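# Unit 4 handout: Keeping a small flower shop in balance

*Introduction to Retail Floristry, Prodimau College. Please read before the class in July and bring your own notes.*

In the last unit we spoke about the customer. Now we speak about stock, because a flower shop has a special problem: most of what it buys loses value every day. A shoe shop can keep a pair of boots until next winter. A florist has a few days with a tulip, and after this the tulip is a cost.

The usual answer is to carry two kinds of stock. Fresh stock brings people in the door. Lasting stock (dried, preserved and artificial) sits on the shelf and earns slowly. We want to know how much of each a shop should hold.

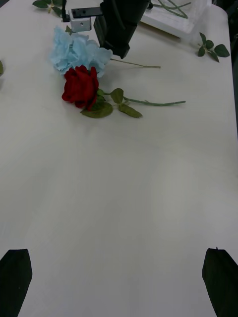
Margin is the first word to learn. It is the part of the selling price that stays with you after you have paid the supplier. Students often think that artificial flowers give a poor margin because they look simple, but a single red rose like the one lying here on the white tabletop can be sold many ways: alone, in a wrapped bunch, or as rent for a window display. A fresh rose can be sold only one time. When you calculate margin for lasting stock, write down every use, and divide the cost between them.

## 4.1 The Drikbridge shop

Our case for this unit is a shop in Drikbridge, a town with one main street and a hospital. The owner kept good books, so we can follow her numbers. In her first year she spent $754 in a normal week on fresh flowers and threw away 29 per cent of them. She believed this was normal for the trade. She had never compared the weeks with each other.

When she did so, she saw that the waste was not equal. Before Mother's Day there was almost none. In the quiet weeks of winter it was very high, because she ordered the same boxes out of habit.

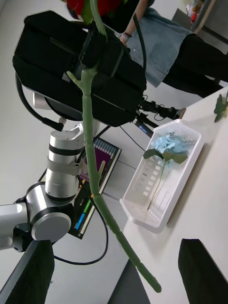 She made 2 changes. The first was to order smaller boxes in winter, although the price per stem was higher. The second was to move some of her shelf space to lasting stock from a wholesaler called Flirkance. Her order there came to almost $700, paid one time, and it filled the shelves from autumn until spring.

Please notice that the second change is a risk. The money is spent at the beginning, and it comes back slowly. If the shop has rent to pay in the same month, this can hurt. We call it a *cash flow* problem, and it is different from a loss. A shop can be profitable on paper and still have no money in the till.

## 4.2 Colour and the slow shelf

Lasting stock does not wilt, but it does go out of fashion, and it fades in a sunny window. Nanayakkara, in the course reader, advises buying pale colours for the main shelf and strong colours only for fixed dates in the calendar. Pale blue, cream and soft green sell in any season. Strong red sells very well in February, and then it waits. 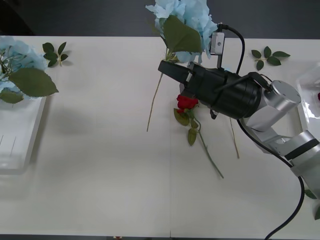
*Photo: Prodimau College, Floristry Program*

Hydrangeas are a good example of a main shelf flower. One head fills a lot of space, so a bouquet looks generous with few stems, and the labour cost is low. Labour is often forgotten in price calculations. Count your own minutes also, even when you do not pay yourself a wage.

## 4.3 Work for the class

- Choose a flower shop near your home and look at its window. Estimate how the display is divided between fresh and lasting stock.
- Read the Drikbridge figures again and calculate the value of the flowers thrown away in a normal week.
- Write half a page: should the owner have made her second change in her first year, or waited?

Answers may be typed or handwritten. Show your calculation, including the steps that seem obvious to you.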